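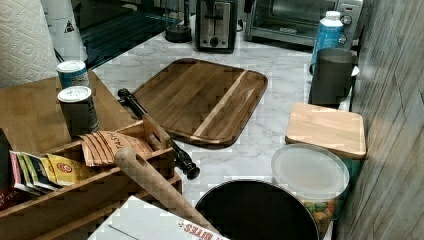 I have been putting off the kitchen counter since April and this morning, coffee in hand, I ran out of excuses. So this is going to be a bit of a thread, sorry in advance, get yourself a drink.

We moved into the Tollinley place with one stretch of counter and far too many things that plug in. Toaster, toaster oven, the dark base with the clear jar, all of it lined up against the wall because there is simply nowhere else for them to go. I measured the free cupboard again in case it had grown. It had not.

My sister says get rid of the toaster, the oven does toast. It does! It also takes forever, and I am not a patient person before 8 in the morning. The toaster stays.

The cutting board is the other big one. It's the dark one with the pale stripe running across it, and I love it so much that I can't bring myself to put it away – it lives flat in the middle of the counter and everything else has to work around it. I oil it every 2 months or so, a thin coat at night, wiped off at breakfast.

Now, tea. I did a proper count of the tea bags because I was curious and a little worried. 125. For two people, one of whom mostly drinks coffee!! The wooden box with the little compartments was supposed to set a limit, and then I started keeping more tea beside the box, so you can see how well that went.

I went looking for a bigger box, naturally. Vandach has a lovely one for almost $42 and I had it in my cart for a good ten minutes before I closed the tab and went and made a cup of tea instead. One down, 124 to go.

Plan for the rest of the day: paper bags go in the drawer under the stove, the canisters get a wipe, and the board gets moved just long enough for me to clean under it.

If any of you keep your toaster oven somewhere other than the counter, please tell me where, and whether you still use it. I'd love to see how you've all set yours up.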